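3.2 Where clothing comes to rest before it is put away

The second part of the study looked at the bedroom, and in particular at the surfaces on which clothing is left between use and storage. In the household interviews, the bed was named as a resting place more often than the chair, the floor, or the top of the nightstand. We use the term "holding surface" for any place where a garment is set down with the intention of moving it later. The term follows the usage in the Ternbridge home survey, from which our coding sheet was adapted.

A total of 934 entries were recorded in the household diaries, of which 800 could be assigned to a single holding surface. The remaining entries described clothing spread over several places at once and were set aside for Section 4. Each entry gave the type of garment, the surface, and the time of day, and was coded by Reshma Mabaso and Hubert Schnyder, working separately.
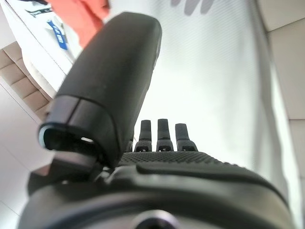 Nazmiye Tuncer objected at the review stage that the term "holding surface" gives too much order to what people do. In her view, a shirt dropped on a bed at eleven at night has not been placed anywhere with an intention, and a diary filled in the next morning will supply one after the fact. We accept part of this objection. The diary form was changed in July so that respondents could mark an entry as "no plan," and the entries made on the older form are reported separately in the appendix.

The foot of the bed deserves separate treatment from the rest of the mattress. Respondents who used a bed runner tended to describe it as a surface in its own right, and several wrote "on the runner" where others wrote "on the bed." Clothing left there was usually moved the same evening, while clothing left near the pillows was moved only when the bed was needed for sleep. Trays and baskets at floor level were most often used for small or light items. Figure 2 shows a bedroom with a light gray runner across the foot of the bed, black and white garments together on the runner, and a square wooden tray on the floor below.

Figure 2. Clothing on a bed runner, with a tray at the foot of the bed.

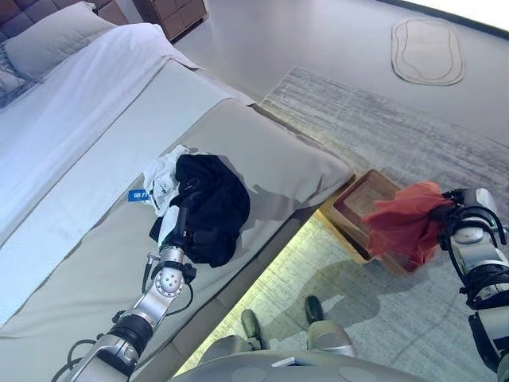 3.3 Sorting by color and by next use

Respondents gave two main reasons for keeping garments apart before putting them away. The first was color, which mattered chiefly where washing was planned. The second was next use, meaning that an item expected to be worn again soon was left within reach.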